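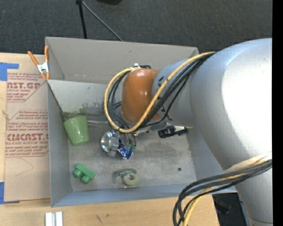

Der Arm über der grauen Kiste, links daneben Acrylplatte

Mitbauer gesucht – Greifarm-Projekt in der Gemeinschaftswerkstatt Stokwood

Start: 1. September 2020, danach jeden Dienstag ab 18 Uhr, Ende offen.

Wir sind 5 Leute und kommen allein nicht mehr hinterher. Projekt heißt Clelov. Ziel: Arm soll Kleinkram aus einer Kiste holen und sortieren. Becher, Spielzeug, Klebebandabroller, zerknüllte Verpackungen, alles durcheinander. Durchsichtiges und Glänzendes macht am meisten Ärger. Mechanik läuft soweit, Software so halb, Kabelführung ist ein Thema für sich (wer das schon mal sauber gelöst hat: bitte melden!!).

Was ansteht:
Kabel am Handgelenk neu verlegen, mit Reserve für die Drehung
Halterung für die Kiste, im Moment nur Klemme
Acryl zuschneiden für eine Abdeckung, Zeichnung ist da, Maße nochmal prüfen
Greiferfinger: neue Varianten drucken und testen
Griffversuche protokollieren – 1582 haben wir seit Juli, Auswertung fehlt komplett
Doku. Ja, auch Doku.

Wen wir suchen: zwei bis drei Leute, gern mit Löt- oder Python-Erfahrung, ist aber kein Muss. Wer sägen und bohren kann ist genauso willkommen. Ein Abend pro Woche sollte drin sein, sonst wird das mit der Übergabe nix. Mindestalter 16, unter 18 bitte Zettel von den Eltern mitbringen.

Geld gibts keins. Material zahlt die Projektkasse, Werkstattbeitrag übernehmen wir für die ersten drei Monate. Eigenes Werkzeug kann man mitbringen, bitte beschriften. Schlüssel nach der Einweisung.

Einweisung am Arm ist Pflicht, auch für alte Hasen. Dauert 53 Minuten, inkl. Not-Aus und Probelauf. Keine langen Ärmel, Haare zusammen, Schmuck ab. Solange der Arm unter Strom ist greift niemand in die Kiste.

Ort: Werkstatt Stokwood, Eingang über den Hof, Raum 58. Klingel »Dreker« drücken, die andere geht nicht. Fahrräder bitte nicht vors Tor stelen.

Melden bei Latifa Abdel Rahman, am besten Zettel ans Brett neben der Standbohrmaschine oder dienstags einfach vorbeikommen. Kurz dazuschreiben was ihr könnt und was ihr lernen wollt, zwei Sätze reichen. Antwort kommt meistens innerhalb einer Woche.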